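Costume Construction Project: Final Report
Kavitha Subramaniam and Stojan Stojanović

3. Building the armor

Our character is Sirkska, the river scribe from the comic Durkgate. She wears a long robe, a shoulder piece and a chest plate covered in overlapping leaves. We started in February with a plain robe pattern and changed the sleeves twice.

The chest plate has 160 leaves cut from craft foam. Stojan made a card template in 3 sizes and traced each leaf by hand. Cutting took almost two weeks of evenings. We heated the leaves with a heat gun to curve them, sealed them with glue and painted them dark green. The first coat of paint cracked at the bends, so we sanded those leaves and switched to a flexible paint.

Kavitha sewed the robe from a cotton blend. The hem was too heavy after the trim went on and had to be taken up by hand.

4. Props and lettering

Sirkska carries a scroll covered in brush writing. We practiced the strokes on scrap paper before doing the final copy.

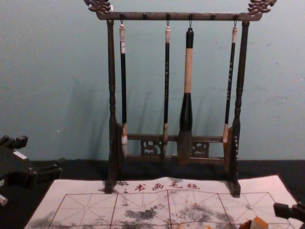
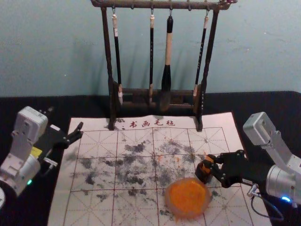

Calligraphy brushes on their rack

The scroll paper was stained with tea and dried flat overnight. Ink bled on the first sheet. A coat of diluted glue under the lettering fixed this.

5. What we would change

The shoulder straps slipped when the wearer lifted an arm. We would use buckles instead of Velcro. We also spent too long on leaves at the back, where the cape covers them.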